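Search this site Enter your keywords Go

Progress report to the Bhattacharjee Fund
Mumden Assembly Project, second reporting period
Prepared by Tania Sheikh
Sep 15, 2021

1. Purpose of this report

The grant agreement asks for a written report after each public activity. The main activity in this period was the open day held at the Zeltbridge hall in August. This report covers what was shown, who came, what we learned from it, and what we plan to do with the remaining part of the grant. Spending is covered in a separate sheet that Habibur Ranasinghe sent to your office with the receipts.

2. Where the project stands

At the time of the last report we had the robot picking and placing parts in our own workshop, on a fixed bench, under lighting we controlled. The next step in the work plan was to run the same task somewhere else, in front of people, with a table we had not built ourselves. That step is done.

The handling software, Draltodico, went through one major update before the open day. The update changed how the robot looks for edges on shiny surfaces. In the earlier version it often took a reflection in the tabletop for the edge of the part. We tested the new version in the workshop for 12 days and then froze it, so that nothing would change between testing and the event.

3. The open day

We set up the day before. The hall is carpeted, and we spent a good part of the afternoon leveling the table and marking the floor with yellow tape. The hall staff asked us to keep the tape to a minimum and we did.

Doors opened at ten and closed at four. The door count was 467, including school groups. The demonstration ran in sessions through the day, with a talk at the start of each one and time for questions at the end. Habibur gave the talks in the morning and I gave them in the afternoon.

The task was a simple one: working with a large flat panel and the loose parts that go with it. We chose it because the panel is wide and awkward, with ridges and openings that make it hard to grip in the wrong place, and because visitors can follow what is going on without an engineering background. 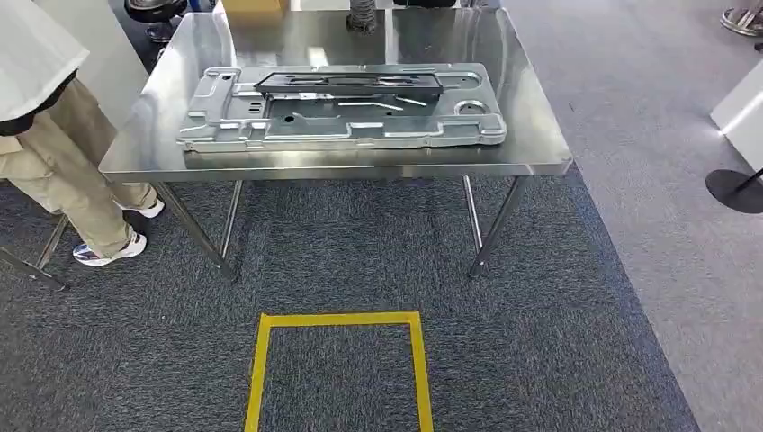 Panel, slotted rail and rod on the steel table, Zeltbridge open day.

We logged 80 attempts over the day. An attempt counts as complete when the part ends up in the marked position and no one has to touch it. The full log is available on request, and I would prefer to send it with the analysis once that is finished. The short version is that the long slotted part went well from the first session. The thin rod was the weak point. It rolls when it is nudged, and once it has rolled against a ridge the gripper has very little room to get under it.

There were 2 stoppages. The first was a loose network cable and took a few minutes to find. The second was longer — the lights at one end of the hall were switched to a brighter setting for another exhibitor, and the reflections on the tabletop changed enough that we had to recalibrate. No one was hurt and no equipment was damaged.

4. Comments from visitors

We put out comment cards and also wrote down questions as they were asked. The one we heard most was how the robot knows where the part is when someone has moved it. Several people from local manufacturing firms asked about speed, and we told them plainly that it is slower than a trained worker on this task. Two of those firms have asked for a follow-up visit to the workshop.

Some visitors at the back could not see the tabletop. We should have had a screen. The talks were also too long for the younger school groups, and Habibur cut his down after the first session.

5. Changes to the work plan

We are asking to make one change. The original plan had us moving on to a second panel type this fall. We would like to delay that and spend the time on thin parts and on lighting. Both problems showed up clearly at the open day and both will come back with any other panel. The change does not affect the total budget or the end date.

6. Next steps

Finish the analysis of the log and send it to the fund.
Rework the grip for the rod and test it on the steel table, which we have arranged to keep on loan.
Build a simple light shade that can travel with the equipment.
Host the two workshop visits.

Questions about this report can go to me. Questions about receipts should go to Habibur.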